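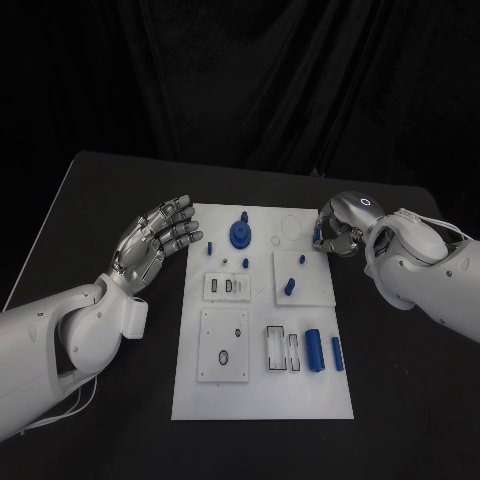 A board of pegs and holes is an old thing. Many of us met one at school, and some met it again at work. In Letville a small workshop called Skureo still makes them, and its customers are mostly training rooms, where a person learns to put small parts in their right places.

The idea is plain. You have a white board, plates with openings, and blue parts which must find their home. A new sheet begins with pencil. The outline is drawn first, and only later comes the plate.

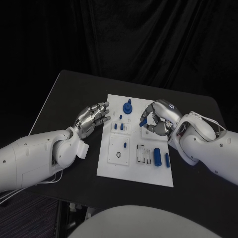
The trouble with a peg

A peg looks easy until you hold it. It must stand straight above the hole, and a small lean is enough to stop it. The workshop sells a spare bag of 10 pegs, for they like to roll under cupboards — I lost one on my first evening.
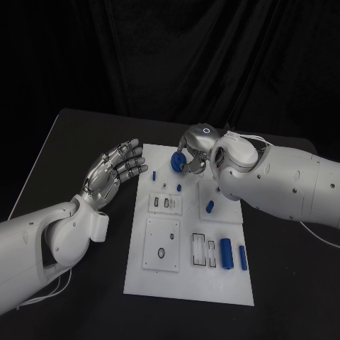 Photo: Godoy / Remberg

I prefer a dark table under a white board. The edges are clear and the eye does not become tired so fast. Begin with the big parts and leave the little pegs for the end.

Contact us | © Remberg Magazine | Back to top

Related
Eight puzzles for a wet Sunday
How to sort small screws
A drawer for every tool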